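Skimby Community Boards > Local Issues > Protest and Direct Action

Topic: Banner drop at the Dalgleish building, worth it or not?

tussock_hopper wrote:
Started 2025-10-24

Well that was a morning! For anyone who missed it, the banner went down the front of the Dalgleish building just after the buses got busy, and it stayed up for the best part of the commute. It was the one with the coal train and the big red question mark (so good, whoever painted that train deserves a medal). Dalgleish Insurance still covers the Nitetberg mine extension and the whole point was to get people on the footpath asking why.

I was down the bottom handing out flyers and I had 20 real conversations before I ran out of paper. Proper ones, where people stopped walking. A bloke in hi-vis told me his dad worked at Nitetberg and he reckons the extension is a dud even on the jobs side.

Keen to hear what everyone thought, including the grumpy ones.

marlo77 wrote:
Grumpy one reporting in. I bank, insure and buy my lunch on that block and all I saw was a closed footpath and security blokes yelling. Couldn't read the banner from my side of the road. What did it say?

tussock_hopper wrote:
"WHO INSURES THE NEXT FLOOD?" and then the Dalgleish name under it. Fair point about the other side of the road though, the awning was in the way. Taking that on board!

gumleaf_and_gravel wrote:
Loved it. Loved the colour, loved the drums, loved that there were kids' drawings taped along the railing. I've been to a few of these and they can be so grim. This one felt like a street party with a serious bit in the middle.

Only thing, please can we stop using the cheap tape. Half the drawings were in the gutter by lunch and I spent ages picking them up.

PipesAndFittings wrote:
I'm with the cause and against the method. Dalgleish has one office in this town and the people on the front counter don't decide what gets underwritten. My neighbour works there and she had to go in through the loading dock. She cares about this stuff as much as anyone here and she came home feeling like the enemy.

Put the same energy into the council submission. The submission on the Nitetberg haul road closes in February and last I heard it had 7 names on it. Seven! For a town this size.

tussock_hopper wrote:
Pipes, I hear you on the counter staff and I'm sorry your neighbour had a rotten start. We did send someone in with a card and some slice for them before we started, but I don't know if it got past the foyer.

On the submission, yes please, post the link. Why can't we do both?

PipesAndFittings wrote:
Because people turn up for the drums and go home thinking they've done it. The submission is on the council page under Roads, item 603. It takes ten minutes if you type slowly.

marlo77 wrote:
Did item 603 just now. The form is awful, it logged me out once. Save your text somewhere else first.

quollwatcher wrote:
Can I disagree with Pipes a bit? I helped with the haul road submission last time it came up and it was lovely and thorough and it sank without a ripple. What got the trucks off Mill Street in the end was people standing on Mill Street with signs. The paperwork mattered afterwards, when council needed something to point at. You need the noise first.

Also the local paper rang Dalgleish for comment this time. They've never bothered before.

PipesAndFittings wrote:
And what did Dalgleish say?

quollwatcher wrote:
That they "review all clients regularly". So, nothing. But they had to say nothing in public, and I'll take that as a start.

gumleaf_and_gravel wrote:
Has anyone got a contact at Surnex? They pulled their cover from the Nitetberg port job and I'd love to know what tipped them. If it was letters from customers then let's write letters. If it was their own staff then let's be a whole lot nicer to the staff.

saltbush_sal wrote:
Hi all, long-time reader. I was a Surnex customer back then (house and ute) and I wrote to them 4 times. Got the form reply the first three, then a real person answered the last one and asked if she could pass my letter up the line. No idea if it made any difference but it gave me such a lift! So I'm on team letters, with a side of drums. 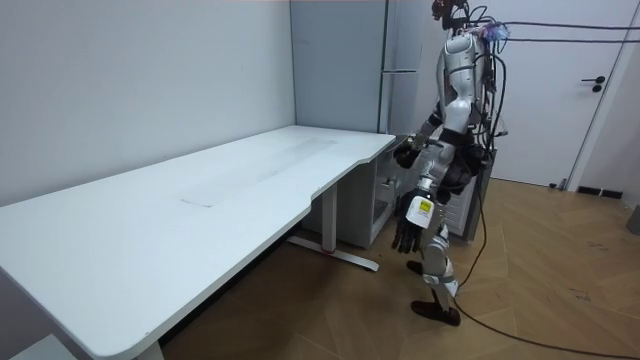 If anyone wants to join in I'll share the draft I've been using. It's short. First para is who you are and how long you've been a customer, second is what you want them to stop covering, third is what you'll do if they don't. Put your policy number up the top or it goes to the wrong team. And please change the wording, they bin the ones that all match.

tussock_hopper wrote:
Sal, yes!! Send it through. I'll print copies for the library table.

marlo77 wrote:
I'm a Dalgleish customer so I suppose I'm useful for once. Send me the draft too. I still think closing the footpath was a bad move, there was a lady with a walker who had to go right round the block.

gumleaf_and_gravel wrote:
Oh no, I didn't see that. Security put the barriers out, not us, but we could have had someone at each end helping people past. Next time I'll do it myself, happy to.

PipesAndFittings wrote:
If there's a next time, do it on the Nitetberg side of town where the trucks are and I'll come. I'll even hold a corner of the banner.

quollwatcher wrote:
Screenshotting that, Pipes.

PipesAndFittings wrote:
One corner. And I'm not drumming.

saltbush_sal wrote:
Draft is in the files section now, called "insurer letter". Let me know if it won't open, I saved it in the old format by mistake the first time round.

marlo77 wrote:
Opens fine on the laptop, not on my phone.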